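lhunt
What's your rule for resetting between sorting runs? We tape the bin spots and I still get arguments about it. 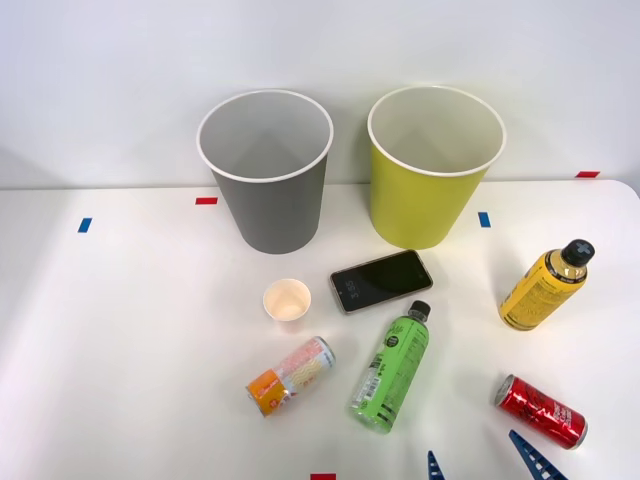 Gripper down by the red can, both bins empty

jibrin_c
Tape everything! Items too, or your runs don't compare.

lhunt
Nah, I want the bottles landing a bit different every time. Bins stay put, though.

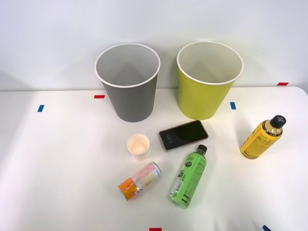 And phones never go in a bin, that one's written down.

nusratz
Agree on phones. With jibrin on the tape, sorry Liis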